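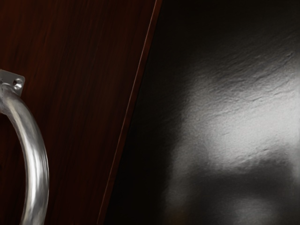

Cabinet door and pull in the Timunell kitchen pack, rendered close up.

Timunell is a simulation package for people who train robots to do kitchen chores. It comes as a set of furnished virtual kitchens, a library of doors, drawers and handles, and a task runner that scores each attempt. I used the kitchen pack for most of October on a mobile arm project at our shop in Serville, where the job is opening and closing cabinets.

Installation took one evening. The download is large and the installer does not resume if the connection drops, so use a wired line. After that the kitchens opened without trouble on a desktop with a mid-range graphics card. The pack has 20 kitchens, and each one can be reshuffled with different wood finishes, wall surfaces and lighting.

The looks are good. Dark wood is usually where these packs fall down, with grain that smears or repeats, and here it holds up even when the view is close to the door. The rough dark surface beside the cabinet takes light unevenly, the way stone does. Polished metal gets proper highlights along the curve of the bar. Our old pack from Kondcombe rendered every handle as flat gray, and a vision model trained on it did poorly on anything shiny.

The contact physics are more mixed. Bar pulls behave well. The fingers can close on the bar and slide a little before they grip, and the door swings with believable weight. Thin knobs are worse. On two of the knob styles the gripper would sink into the surface and then pop free, and the task runner counted some of those as successful opens. Support sent a patched collision file on a Wednesday and that fixed one of the two.

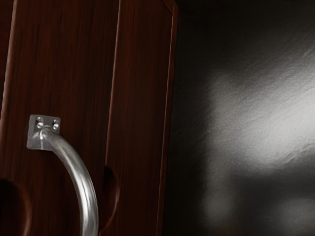
Curved handles gave my policy the most trouble, and I count that in the pack's favor. A handle that bends away from the door leaves several places to grab, and a policy that always goes for the middle of the bar will miss when the camera only has the upper end in view. I ran 2625 attempts across all the kitchens. Of those, 302 ended with the arm closing on air beside a curved bar. Mylene Aquino, who looks after our real arm, saw the same kind of miss on the test cabinet in the shop.

The manual is short. It covers the task runner well and says almost nothing about the lighting settings, which I had to work out by changing one value at a time – there are a lot of values. Exporting to our Acuña controller needed a small script because the joint names do not match.

The license covers 4 machines and runs for a year. Additional kitchens are sold separately, and I have not tried any of them.

I would buy it again for cabinet and drawer work. For knobs I would wait until the second collision fix is out, or check the scored runs by eye before trusting the totals.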